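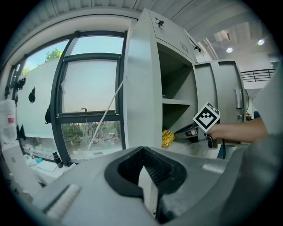 A bottled water cooler at the end of a white tabletop, beside a run of dark-framed windows.

Bottled water cooler

A bottled water cooler (also water dispenser, office cooler, or in my family just "the bubbler", even though a bubbler is properly the thing you bend over in a schoolyard) is a stand that holds a large bottle of drinking water upside down and lets it out through one or more taps. I've been writing up household and workplace fittings for this site for a while now and this is the entry I get the most mail about, nearly all of it concerning the glugging noise. I'll get to the glugging.

How it works

The bottle goes in neck down. Water runs out into a small reservoir inside the stand until the level reaches the mouth of the bottle, and then it stops, as no more air can get up into the bottle to replace what's left. Draw a cup from the tap, the level in the reservoir drops, a bubble of air slips up the neck, and a bit more water comes down. That bubble is your glug! It's loudest with a big draw, say when somebody's filling a jug, and you'll often hear it a second or two after the tap has been let go.

Nothing in that arrangement needs electricity. Plain room-temperature stands are still sold, and there are little ceramic crocks that sit on a bench and do the same job. Power only comes into it if you want the water chilled or heated, in which case there's a small refrigeration unit for the cold side and a separate insulated tank for the hot.

The bottle

Bottles are usually polycarbonate or PET, clear or with a blue tint, and most have ribs moulded around the body to stiffen them (some have a handle too, bless them). The common sizes in Australia are 11, 15 and 19 litres. A full 19-litre bottle weighs more than 19 kilos once you add the plastic, and you have to tip it over as well as lift it, so it's a mongrel of a job if your back's dodgy. Bottom-loading coolers get around this by hiding the bottle upright in a cupboard and pumping the water up. I don't love them, mostly as you can't see how much is left.

Older bottles were glass. My aunt had one in her laundry for years with pumpkins stacked around it.

Caps

Early coolers were open at the top. You peeled the seal off, tipped the bottle quickly and wore whatever came out. Newer ones have a spike or probe in the collar that pushes through a plug in the cap, so you leave the plug where it is and only take off the sticker. Nives Caruso, who wrote the first version of this entry, had a long section on the different cap fittings, and I've trimmed it, but her main point stands: check that the cap suits the collar before you order a year's worth. The Parry collar and the Soltuvard collar look nearly identical and are no use to each other whatsoever.

Where to put it

Somewhere flat, close to a power point if it's a chilling model, with a bit of space behind it for air. The end of a counter is a popular spot, as there's somewhere to put your cup down. Windows are more of a problem. Light and warmth encourage algae, which turns up as a green film on the inside of the bottle, and clear bottles are worse for it than tinted ones. If a window is the only place you've got, go for smaller bottles so they empty faster, or buy one of those fabric covers (mine has lemons on it and I'm very fond of it). Keep the spare bottles in a cupboard.

Cleaning

The reservoir is the part people forget. Makers' instructions vary, but every few months is the usual advice, and a bottle change is a handy moment for it. Switch off at the wall, take the bottle away, drain both taps, let the hot tank cool first if there is one, then wash the reservoir with whatever the manual recommends and rinse it well. The drip tray wants doing far more often than that. Wipe the neck of each new bottle too — it's been on a truck.

Bits and pieces

Our members' list of coolers has reached 2,047 entries, 43 of them ceramic crocks. The oldest one still in daily use is a Fisden floor stand in a picture framer's, cream with a chrome tap, and I'm told it holds up to 200 paper cups in the tube on its side. The Trelto benchtop gets a mention every June when somebody asks about spare taps. They're the same thread as the Fisden taps, so buy those.

See also: Bubbler; Ceramic crock; Drip tray; Paper cup; Water filter jug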